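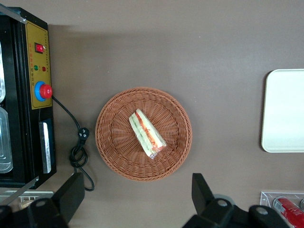
Questions about the Stemirwood Money Advice Evaluation

Who paid for this evaluation?
The Mustberg Fund, which also pays for most of the money advice service. Readers should bear that in mind. We were given a free hand with the wording of the report, but we were not given a free hand with the budget, and a small budget decides a lot of what you can find out.

What was the service meant to do?
Help people in Stemirwood who had fallen behind with rent or household bills. Each person was offered 2 meetings with an adviser and a phone call later on. The original bid also promised to "transform financial wellbeing". We asked several times what that meant and got a different answer each time, so we dropped it and looked at arrears.

How many people took part?
The service has 1108 names on its books. That figure has been used in leaflets as the number of people helped, and we would rather it wasn't. It includes anyone who rang up, left a message or was put down twice under different spellings. We interviewed 70 people. One later asked us to remove their answers, which left 69.

Were those people typical?
Probably not. People who agree to an interview tend to be the ones who got on well with their adviser. We wrote to people who had stopped coming, and few replied. Treat the cheerful quotes in the report with some care.

So did it work?
Many of the people we spoke to said they felt less worried. Fewer could show that they owed less. Feeling less worried is worth having, but it is a different claim, and the two have been run together in earlier reports on this service.

Why was there no comparison group?
We asked for one. The Owen estate has a similar mix of households and no advice service, and would have done nicely. The answer was that there wasn't time. Without it we can't say how many people would have sorted things out by themselves.

What is Nurno?
The case recording system the advisers use. It is good at logging phone calls and poor at recording what came of them - closed cases are marked "resolved" whether the debt was cleared or the person simply stopped answering. We have asked for this to be changed before April.

Can I see the interview notes?
No. People spoke to us in private. The questions we asked are printed at the back of the report.

Will there be a follow-up?
It has been talked about. No money has been set aside for it.

Page last checked August 2, 2025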